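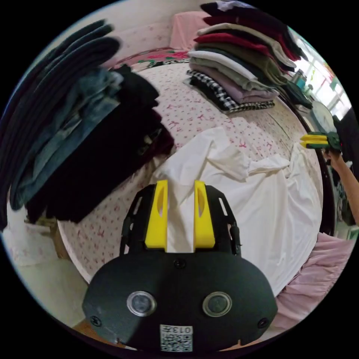

White cloth on the bed. 2024-03-11

1/ Notes on the Hellthorpe settlement tiles, as several people have asked for the method in one place. Subject is barnacle settlement on the lower shore. Mostly cyprids and early juveniles, plus a few spirorbid worms which I record separately.

2/ The tiles are unglazed slate, sawn to the same size and roughened on one face with the same grade of paper. The rough face goes outward. Each is fixed with a single stainless bolt through the centre. Glue fails on that shore within two spring tides and I have stopped trying it.

3/ There were 29 tiles out this season. All are on the seaward side of the old outfall, set at one height on the shore. Height was levelled from the benchmark on the slip. Judging it by the weed line gave errors of up to a hand's width, too much for animals that zone as tightly as these do.

4/ Total count across the set was 3,774 settled individuals. That includes metamorphosed juveniles and attached cyprids. It excludes empty bases, which I log as losses against the previous visit.

5/ Please don't divide one by the other and quote a mean. The distribution is badly skewed. A handful of tiles beside existing adults took most of the settlement, and several took almost none. Cyprids respond to adult protein on the rock, so position relative to the adults has to go into the model as a term.

6/ Water temperature and conductivity came from the Stamiter logger, bolted inside a slotted pipe at tile height. It drifts on conductivity once it fouls. I clean the cell at every visit and take a bottle sample next to it for correction. The December readings were uncorrected and are left out.

7/ Photographs are taken at low water with a scale bar and a polariser. Wet slate glares otherwise, and the translucent cyprids vanish. Blot, wait a minute, then shoot. Counting is done later on screen with a grid overlay, always twice, with the second count on a different day.

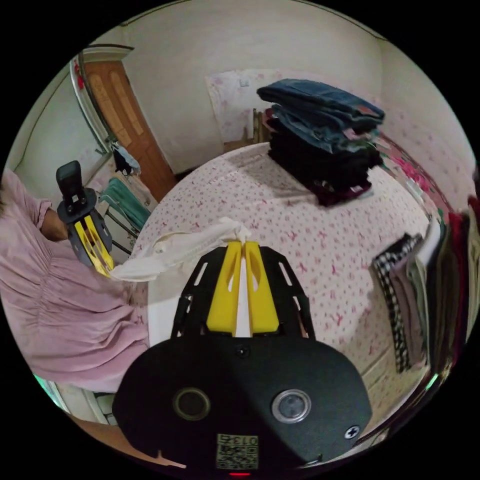

8/ Identification. At the cyprid stage I only go to genus unless the specimen is taken back. Length and carapace shape overlap between the two common species here. Juveniles are easier once the opercular plates are properly formed. Anything doubtful goes in as "indet." and stays there.

9/ The rearing check is run at Brinside. Nauplii are held in the 3,000 litre system on filtered seawater, fed diatoms, and offered blank slates and slates soaked in adult extract. The blanks tell me whether a batch is competent to settle at all.

10/ Stocking is capped at 3,000 larvae per batch. Above that the culture crashes at the last naupliar stage, usually overnight, and the batch is useless for comparison.

11/ Tank water was supplied from the Nwachukwu intake, which is deeper than the shore site and a little more saline. I adjust it before use. If you repeat this with surface water, expect ciliates.

12/ Tiles stay out until the autumn. Next visit is on the first decent low after the equinox, swell permitting. Raw counts will go up as a plain CSV, one row per tile per visit, with losses in their own column.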